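Two Hands, Four Fingers
How a small team learned to love the hand-held gripper

10/02/2021

Kirsten Gosselin wanted me to try the phone first. "Everyone gets cocky after the foam blocks," she said, and handed me a pair of hand-held grippers, one for each hand. I had been in the Drurkton workshop for 20 minutes and I was already having more fun than I've had at any trade show.

The idea is simple. You do a chore with the grippers, the cameras and sensors on them record it, and a robot arm with the same fingers learns from what you did. The hard part is picking the fingers. Gosselin and her colleague Ghislain Grewal spent August comparing two sets, the stiff Mimar and the softer Lemieux, over 200 runs each. They tried phones, cups, bags, brackets, anything that would go in a bin. 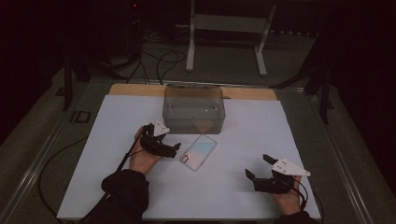
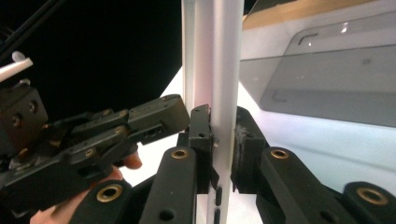
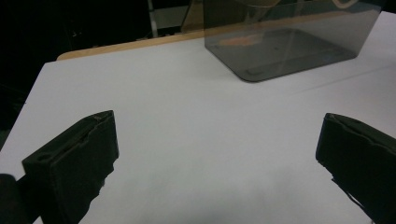 A phone and an open bin on the white sheet, then black finger pads closed on a slotted white bar, then the jaws with nothing between them.

What the pads are up against

Flat things are the worst. A phone lying on a table gives you almost no edge to work with, and my first few tries just pushed it around in circles. Grewal has a trick where he tips one side up with a single finger and brings the other hand in underneath — it took me far too long to get it, and I may have cheered when I did.

Tall, narrow parts are a different kind of puzzle. Squeeze too high and they tilt; squeeze off center and they twist. The Mimar set held on better here, and Grewal likes it for that. Gosselin prefers Lemieux for anything with a screen. They have been arguing over it for weeks, very cheerfully.

Pads wear, too. The team logged 29 pad changes over the month, more than either of them had planned for, and Grewal now checks the contact faces before every session.

Next up is the Drovell controller, which should cut the lag between hand and arm. Gosselin has promised me another go at the phone.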